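Can a Robot Pick Up My Living Room Yet?

I have two kids, one dog and a floor I haven't fully seen since October, so you can guess which chore I'd give away first.

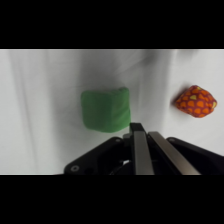
Cooking I like. Laundry I can put up with if there's a show on. But picking up toys is the one job in my house that is never done, because it gets undone at the same speed I do it, and I've been telling everybody for years that the minute a machine can handle it I will be first in line with my credit card. So when my friend Adaeze Okafor (we've known each other since college, she works on robot arms now and puts up with my questions) asked if I wanted to come hang out for an afternoon and see where things stand, I had my shoes on before she finished the text.

I've written here before about the robot vacuum. Short version for new readers: I love it, and it has eaten 3 phone chargers and the belt off my good bathrobe. The vacuum's whole deal is that the floor has to be clear before it will clean the floor. I get down on my hands and knees to get ready for the robot that's supposed to save me from getting down on my hands and knees. My husband thinks this is the funniest thing in the world. He is not the one doing the crawling.

Anyway, what Adaeze's group is working on is the step before the vacuum. Pick up soft thing, put soft thing in bin. They call the project Lerketa, and I never did find out why. The toys they're using are about as simple as toys get: a squishy green cube, a stuffed strawberry with orange spots all over it, things like that, on a white cloth. The gripper is two flat metal fingers that come together like salad tongs.

I'd figured they would be working on something harder. Dishes, maybe! Folding a fitted sheet! And I said so, and Adaeze gave me the look I give people who ask why it takes so long to get two kids into a car.

So let me try to pass on what I learned, with the warning that I teach middle school band and am not an engineer.

First thing. Picking something up is really several jobs in a trench coat. The arm has to work out that there's an object there at all. Then it needs to decide which way to come at it, and how far apart to open the fingers, and how low to go before closing them. With the cube that's pretty friendly, because whichever side you come from there's a nice flat-ish face to squeeze. The strawberry is lumpy and fat at one end and skinny at the other, so if you grab the skinny end a bit off center it can squirt out like a bar of soap. I tried it at home with a pair of actual salad tongs and my daughter's stuffed pear, and yes, it squirts.

Second thing. Soft is good and bad. Good because you can't really break a plush toy, so if the arm squeezes too hard everybody shrugs and tries again. Bad because a soft toy changes shape while you're holding it. A wooden block is the same block the whole time. A stuffed animal sags, and the part you grabbed might not be the part that's carrying the weight. Jelle Van Beek, who sits across from Adaeze and eats more pretzels than any human I've met, told me cloth is even worse, and that he'd take a hundred toys over one T-shirt. I asked about fitted sheets and he put his head down on the desk.

Third thing, and this one surprised me the most. There's a person behind a lot of it. I had this idea that you tell the robot "pick up the toys" and it reads a manual or something. What they do is have somebody drive the arm by hand, over and over, and save every try. Then the computer learns from all those tries. On the day I was there the counter on Adaeze's screen said 1,582, and I said wow, that's a lot, and she said it was not a lot. She let me do 4 of them. I dropped one, I got two in the bin, and on the last one I knocked the toy clean off the table and Jelle clapped.

Let me tell you, driving it is humbling. My hands have been picking things up for over forty years and I have never once thought about my thumb. You move a little too far and the fingers bump the toy away before they've closed, and then you have to chase it, and now it's lying some different way and your plan is no good anymore. My kids would be great at it. They would also fight over whose turn it was.

After that I got to watch it go by itself. I don't want to oversell this, so I'll just say what happened. It went over to a toy, stopped, sort of thought about it (Adaeze hates when I say "thought"), came down, closed, lifted and carried it to the bin. I made an embarrassing noise. Then it went for the next one and closed its fingers on nothing at all, lifted up a handful of air, carried the air very carefully to the bin and let go. Then it went back and did the same thing again, air and all. I laughed until I had to sit down. My son does exactly that when I tell him to clean up.

I asked for a number, because I knew somebody in the comments would. One toy, start to finish, took it 60 seconds when it was going well. I timed myself when I got home and cleared the whole rug in less time than that, including the dog, who had to be moved twice. So if you're picturing a machine that races around the house while you drink coffee, we aren't there. But here's what I keep coming back to. I don't care if it's fast! It can take all night. I'm asleep. If I came downstairs at six in the morning and the rug was clear and the thing had been puttering along for seven hours to do it, I would kiss it on its little metal fingers.

What worries me more is everything around the toy. The practice toys sit on a plain white cloth, and my living room is a brown rug with crumbs in it, and a blanket that used to be a fort, and one of those puzzles where every piece is the same blue. Also a dog. I asked what the arm would do with a sock that has a toy car inside it, and Adaeze wrote it down. I'm choosing to believe I've contributed to science.

There's also the part where it has to get around. The arm is bolted to a table. Toys in my house are under the couch, behind the curtain, on the stairs (always on the stairs), and once in the fridge. An arm on a table can't help me with the stairs. There are companies putting arms on wheels, and I saw a video from one called Hiditz where it tidies a playroom and the parents stand there beaming. I watched it three times and noticed there was never a moment where you saw the messy room and the clean room without a cut in between. Make of that what you will. My sister-in-law Geeta Solanki got on their waiting list and all she's gotten so far is a tote bag. It's a nice tote bag, though.

Where I think machines really can do chores right now is the stuff that stays the same every time. Dishwasher, obviously, which we've all stopped calling a robot, and I think that's a little unfair to it. My neighbor Oluwaseun works in a packing plant and says they have an arm there that puts jars in boxes all day and never complains, same jar, same box. But the week they switched to a jar with a slightly wider lid it was a disaster and they had people back on that line until it got sorted out. Same jar, fine. New jar, call a person. And a house is nothing but new jars, you know?

So my answer to the big question is a solid "sort of." It can pick up a soft toy off a table, some of the time, slowly, with smart people standing nearby eating pretzels. A couple of years ago Adaeze was telling me hers couldn't even do that reliably with one toy it had seen a hundred times, so I'm not going to be snotty about it. She wouldn't give me a date for my living room. I asked three different ways. She said "ask me when it can do the sock."

In the meantime I bought a bigger bin. It has a lid, which was a mistake, because now the toys get put on top of the lid. If any of you have a system that works with kids under eight, please leave it in the comments, and if it involves a sticker chart I need you to know that we've tried the sticker chart and the stickers are now on the dog's bowl, the vacuum and most of the hallway.

Next week I'm back to the sourdough, which has developed a smell I'd like a second opinion on.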